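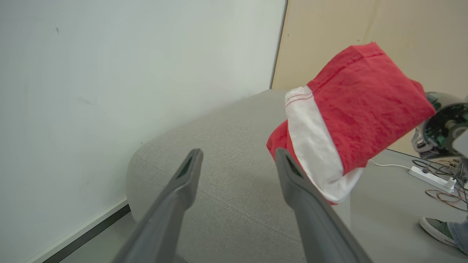
kestrel_41 wrote:
I would look at the grip force log before anything else. If the left arm drops the cloth every time at the same point of the fold, the motor is fine and the problem is in the handover.

ondrej-folds wrote:
Thank you for the quick answer. Maybe I should explain the fault again, because my first message was short.

We have two arms from Evham and we teach them to fold cloth on a soft grey seat. Since the last update of Workstead, one gripper opens during the handover. No alarm, no red line in the log. The program believes that the cloth is still in the fingers and continues with the next move. On Thursday evening it did this 9 times in 109 runs. The other runs were normal.

What worries me more is the second thing. When it happened the last time, I pressed pause and the arm still moved before it stopped. I measured 860 milliseconds from the button to standstill. In February the same test gave a much shorter time, but I did not write down the number, which was stupid.

mapletree wrote:
Pause is not a stop! Please do not use it like one. On the Evham arms pause goes through the software, so it waits for its turn like any other command. The red button cuts the drives directly. We had this discussion in the other thread too.

ondrej-folds wrote:
I know the difference, and the red button works as it should. But my colleagues use pause the whole day when they go near to straighten the cloth. If it became slower after an update, I think it is a safety matter also, even if the manual says you should not trust it.

mapletree wrote:
Then the habit is the safety matter. I don't want to be rude, but a faster pause would only hide it.

kestrel_41 wrote:
I don't agree with mapletree here. People will press the button which is closest, and a slow one should be reported. Both things can be repaired.

Ondrej, which finger pads do you have? With the smooth ones I lost thin cloth often, mostly when a stitched edge was lying across the tip. The finger closes on the thick part and the thin part next to it slides out.

ondrej-folds wrote:
The standard ones, grey and smooth. Our cloth has a hem and it is quite bulky when it is folded, so this can be part of it. But a cloth that slides out leaves the fingers closed. Ours are open, wide open, and the program did not ask for it.

gito_user_2 wrote:
Check your cables. I had the same with a Gito controller: the gripper lost power for a very short moment and opened by default when it came back. The log showed nothing because the log was on the same supply. In my case it was a power strip on the floor that people touched with the foot.

ondrej-folds wrote:
This is interesting. Our strip is also on the floor next to the arm, with loops of cable behind it, and we stand quite near when we work. I will move the gripper supply to the wall and run the test again.

Update, 5 Jul 2024: the gripper has its own supply now and the strip is fixed away from the feet. No opening so far, but I have done only a short test and I don't want to say it is solved. The pause is still slow, exactly as before, so these are 2 different faults.

I wrote to Nambiar, where we bought the arms, and asked if the older Workstead version can be installed again. Until they answer, we use the red button each time before a hand goes near the seat, and mapletree may be happy about this.

mapletree wrote:
I am. Please also tape over the pause key.

kestrel_41 wrote:
Please don't tape it, you will need it for the measurements. Can you post the controller log from one of the 9 runs? The voltage line should be near the end of the file.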